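Floor staff wanted, Drarar shopping arcade

Memel is hiring for the gift and character goods shop, ground floor of Drarar, right by the east doors. 6 openings, part time and full time. Start in May. 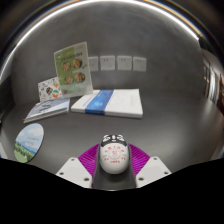
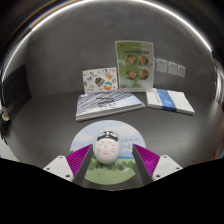
White egg-shaped piece with the black and white top, in both photos.

The job: greeting shoppers, register, restocking, gift wrap. Saturdays get packed so you need to be ok on your feet. Lots of teens, lots of tourists, a second langauge is a big plus. No retail experience needed, we train.

Dress how you like as long as its clean and you can move. Hair color, nails, piercings all fine. Staff discount here and at Claeys upstairs, same owners.

Shifts: opening 9:30 am, closing until 8:45 pm. Tell us which. Can't promise both weekend days off.

Pay goes by experience, ask at the interview. Transit pass covered up to 149 a month. 200 bonus after your first full season.

To apply: bring a resume to unit 344, any time after 11 am, or use the Wastix form on the Drarar jobs page. Put "Memel floor" in the subject or it goes to the wrong shop. No phone calls please.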